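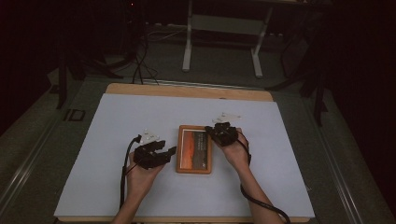 A small framed picture on a white board.

How to hang a row of small frames

A row of matching frames looks simple, but small errors show up quickly when they sit side by side. This method works on plasterboard and uses a paper strip in place of repeated measuring on the wall.

You will need
Picture hooks and nails
Tape measure and pencil
Spirit level
Brown paper, at least as long as the row
Low-tack painter's tape
Stud finder

Step 1. Set the height
Measure 155 cm up from the floor and make a light pencil mark. The middle of each frame should land on this line. If the row goes above a sofa, ignore the mark and leave a hand's width between the sofa back and the bottom of the frames.

Step 2. Lay out the row
Put the frames face up on a table or the floor and move them until you like the order. Keep the gaps even. We used 60 mm in the hallway at Dekeck. Gaps under 38 mm start to look crowded unless the frames are very thin.

Step 3. Make the strip
Trace each frame onto the paper in order, gaps included. Rule a line through the centre of all the outlines. Turn each frame over, pull the wire up tight with one finger as if it were hanging, and measure from the top edge of the frame to the wire. Transfer that distance to the paper and mark a cross. Do this for every frame, even if they came in the same box. Wires are rarely strung the same.

Step 4. Tape it up
Line up the ruled centre line with your height mark, check it with the level and tape down all four corners. Stand back at the doorway before you hammer anything. Ceilings in older houses can slope, and a level row may look crooked under one. Bethel Tsegaye splits the difference in that case.

Step 5. Fix the hooks
Run the stud finder along the strip. Set each hook so its lowest point, where the wire rests, is on the cross. Nail straight through the paper, then tear it away.

Step 6. Hang and adjust
Hang from the centre out. Stick a felt dot on each bottom corner to stop the frames from shifting when a door closes.

Heavier frames need a wall anchor or two hooks each. Check the rating on the packet.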